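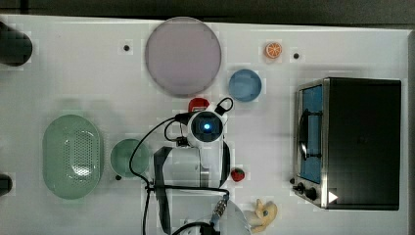

Unit 3 is on laying out a small kitchen table before cooking begins. Please read pages 5 to 11 of the Planside booklet first. A large piece, such as the toaster oven, gets its place before the dishes do. The colander and the round plate come next, and the small bowls fill the space that remains. Leave room to open the oven door.

Task for pairs: draw the table on paper and write the name of every dish and food on it. Mark the foods which need washing with a W.

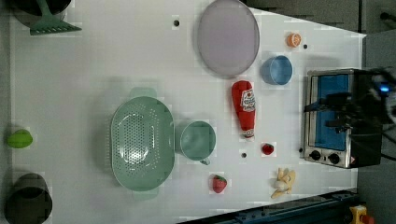
Fig. 2. Colander and cup at left, ketchup bottle below the plate, bananas nearer the oven.

Hand in your drawing to Njoroge Kinyua, room 1526.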